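How to swap the refill in a ballpoint pen (and stop binning perfectly good ones)

I go through an awful lot of pens. Meeting notes, shopping lists, the crossword at lunch – and for years, whenever one gave up, I chucked the whole thing and took another from the stationery cupboard. Then I found out that most of the slim ones come apart, and now I've become the person in our office who does everybody's refills. It takes a couple of minutes and you don't need any tools.

First, check that the pen really is empty. Scribble on a bit of scrap paper for a good ten seconds. If it's just sulking after a long weekend, a few loops on the sole of your shoe will often get it going again (yes, really!).

Next, clear a patch of desk and put down a sheet of paper or a little tray. Refills roll, and they leak when you least want them to. I've got a biro mark on a cream cardigan from last November that no amount of washing will shift.

Now look for the join. On some pens it's halfway down the barrel, on others it's right at one end. Hold the barrel steady with one hand, pinch the end piece between your thumb and first finger, and try a gentle twist anticlockwise. If it doesn't budge, it may be a push fit, so pull it straight out instead, with a tiny wiggle. Go slowly! I've cracked two by being impatient.

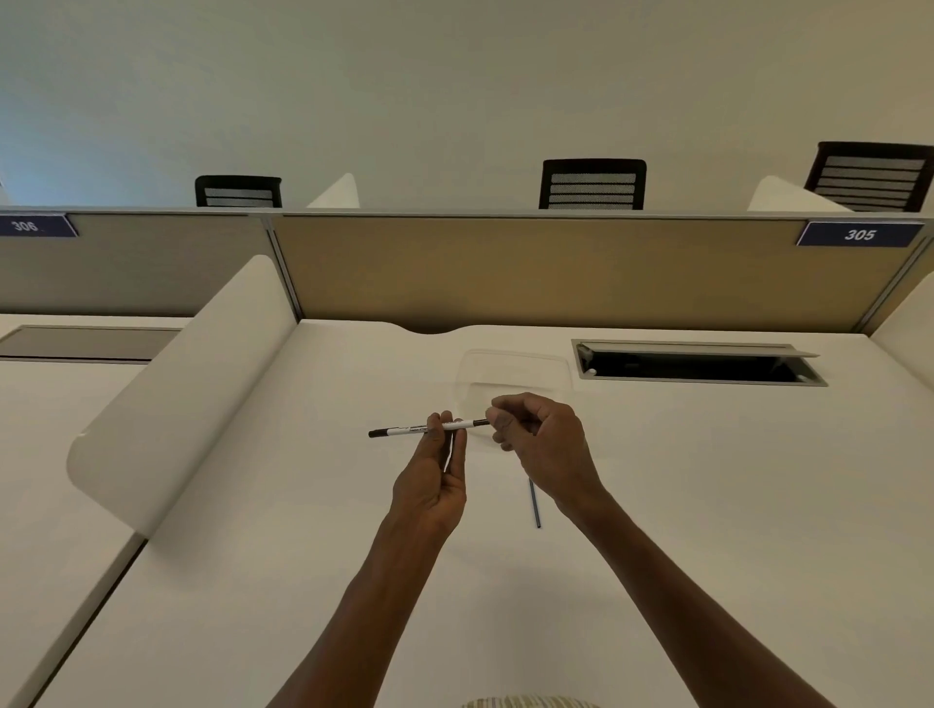 Noémi Kerekes

I like to have the refill lying on the desk next to me while I work on the pen, so I can compare lengths as I go. Length matters more than anything else here. Too long and the pen won't close, too short and the tip slides back inside the minute you press on the paper. If yours is only a smidge too long and it's a plain plastic tube, you can snip a sliver off the end that doesn't write.

Slide it in tip first, and if your pen clicks, remember the spring goes over the tip end before anything else. Mine once pinged behind the radiator and I didn't find it until Thursday.

Screw or push the end back on, stop when it feels snug, and have another scribble. New refills can be a bit scratchy for the first line or two.

I buy Okley refills in a box of 5, medium point, blue. The Gevar ones write a bit darker but they blob, at least for a left-hander.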